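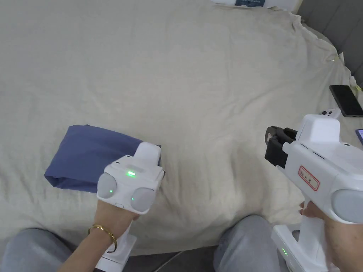

The Kestanora Batting Tee is a free-standing practice aid for cricket clubs, schools and academies. It holds a ball at a fixed height so that players may rehearse drives and cuts without a bowler. Each tee is supplied with a drawstring bag and a cleaning cloth. The cloth may be stored folded, and should be kept away from the rubber cup when damp.

Specification
Product code: 2281-K
Height: adjustable, up to 144 cm
Base: weighted rubber
Ball: standard leather or training ball
Pack sizes: single, or club set of 14

Use in coaching
The tee is suitable for players aged eight and over. Coaches should allow a clear hitting area of some 20 metres, or place the tee in front of a net. The notes supplied with the club set were written by Hậu Hoàng, batting coach at the Saithong Cricket Centre, and cover grip, stance and head position for junior players.

Ordering
Orders from schools and affiliated clubs are accepted by purchase order. Club sets ordered before the end of July will be delivered in time for autumn indoor training. Replacement cups and stems are available separately from Birnau, our parts supplier. The tee is not compatible with stems from the earlier Dudevora range.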